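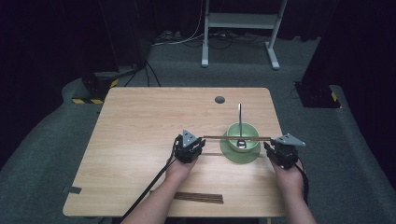
*4 min read*

**Re: [magalhaes-supporters] Away trip in October - who's in?**

Jul 22, 2023

Hi everyone,

Sorry for the slow reply, I've been up to my ears in end-of-season jerseys (more on those below). Quoting Mafalda's message first so the newer people on the list can follow along:

> From: Mafalda Leitão
>
> Hello all,
>
> The fixture list is out and we've got Zemovura away in October, second leg, evening kickoff. I've asked their ticket office for a block behind the north goal and they'll hold 82 seats for us until the end of the month. After that they go back on general sale.
>
> Do we want one coach or two? Last year we had one and people were sitting on the cooler. Also, does anybody still have the big banner? Salvador says Leonardo, Leonardo says Salvador.
>
> Mafalda L.

Right, so! First of all, I think we should take the whole block. I know it feels like a lot, but we were turning people away for the Cendunum match and that was a dead rubber in the rain. This one could decide who goes through. If we beat them at home by even a single goal they'll have to come at us, and you know how our lot play when there's space to run into. Belmiro Serrano has been saying since spring that we're a better team away from home and I laughed at him, but then I went back over the results and he's got a point. We look nervous in front of our own supporters. Maybe we groan too much.

On the coaches, I'd go with two. I rang the company we used last time and the drive is 208 kilometres each way, so with a proper stop we'd want to leave just after lunch. They'll do us a better rate if we book both together and pay the deposit before August. I'm happy to put it on my card if people pay me back quicker than they did for the Drandemik trip (you know who you are, and I still love you, but please).

A few of you asked whether the kids' tickets count toward the block. They do. Under-twelves pay half but they still need their own seat, so please include them when you put your name down. Mafalda Frade is bringing her whole under-tens side, or at least the ones whose parents can make it, and I've promised they can sit together near the front of the first coach.

Now, the match itself. I've been reading what people wrote on the list about the back line and I'm going to disagree with nearly everyone! I don't think the problem is at centre back at all. Watch the goals we gave up in the last group match again. Both came down our left side, and both times the winger hadn't tracked back, so our fullback had two runners to deal with by himself. You can put whoever you like in the middle and those crosses are still coming in. I'd start the younger lad on that side. He isn't as flashy going forward, but he works, and away from home I'd take that every time.

Up front I wouldn't touch a thing. I know Salvador Meireles wants two strikers from the start and he'll tell you all about it on the coach whether you ask or not, but we've looked so much better with one up top and somebody arriving late. Save the second striker for the last twenty minutes, when their defence is tired.

As for the banner - it's in my garage. It has been there since last October, behind the snow tires, and I'm very sorry to Salvador and Leonardo Pagano, who have apparently been accusing each other for months. It needs a wash and one of the eyelets has torn out. If anyone has a grommet kit I could borrow, let me know and I'll drop by to pick it up.

Jerseys: the reorder is in. The maroon ones came out a shade darker than the old ones, but the collar is much nicer and the badge is stitched this time. I've got every size except medium, which is on back order, so if you asked for a medium and you're feeling brave, come and try a large.

To put your name down, reply to me directly and please don't reply to the whole list. Tell me how many seats, how many of them are under twelve, and whether you need the coach or you're driving yourself. I'll send the payment details back to each of you.

Oh, and Mafalda L., can you ask their ticket office if we're allowed drums in the north end? They said no last time, and then their own supporters had three.

Cheers,
Rosalind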